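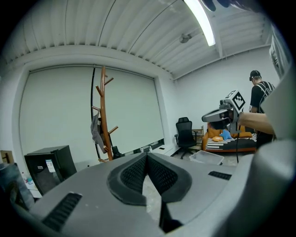 Figure 3. Room B during the monitoring period. White ribbed ceiling with a fluorescent tube and a small gray ceiling-mounted fixture.

4.2 Room surfaces and reverberation

Speech measurements were made in both rooms under the same conditions, with doors closed and the ventilation running at its daytime setting. Room A has a flat mineral-fiber ceiling. Room B has a ribbed white ceiling (Figure 3) and a tiled floor, and its decay times were longer in every octave band above 500 Hz. The difference was largest at 2 kHz, where consonants carry much of their energy.

Background noise was logged with a Revlow meter placed at seated ear height. Each logging run lasted 40 minutes and was repeated on three mornings. Runs interrupted by deliveries were dropped and recorded again the following Monday. We did not correct for outdoor traffic, which was audible in Room A only.

The decay curves were fitted with the Hayashi procedure. Chuensuk and Tomić used the same fit in the Huredberg survey, which covered 100 small rooms and reported a similar spread between repeated readings. Our own spread was slightly wider at 125 Hz — a band in which small rooms rarely meet the diffuse-field assumption — and values in that band are left out of the comparison below.

4.3 Furnishings

Soft items were treated as part of the room and left in place. Coats, bags and other fabric goods add absorption at middle and high frequencies, and their amount changes through the day as people come and go. Removing them would have given cleaner figures for a condition that the rooms are seldom in.
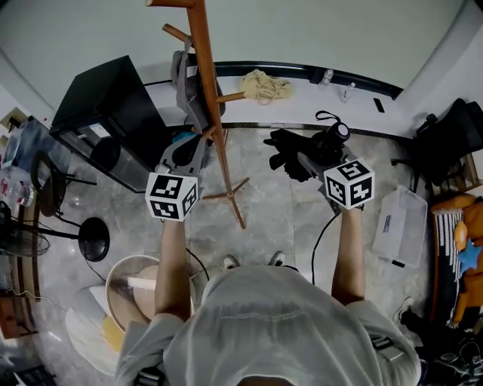 Figure 4. Room B, coat rack with a gray bag on its upper pegs; white counter along the back wall.

Absorption by loose furnishings was estimated from the Resport tables. The estimate is coarse, as the tables list garments by type and take no account of how closely they hang. Setting the garment term to zero lengthened the predicted decay time in Room B but did not change the ranking of the two rooms in any band. The term was kept in the final model, and the same values were used for the intelligibility predictions in Section 5.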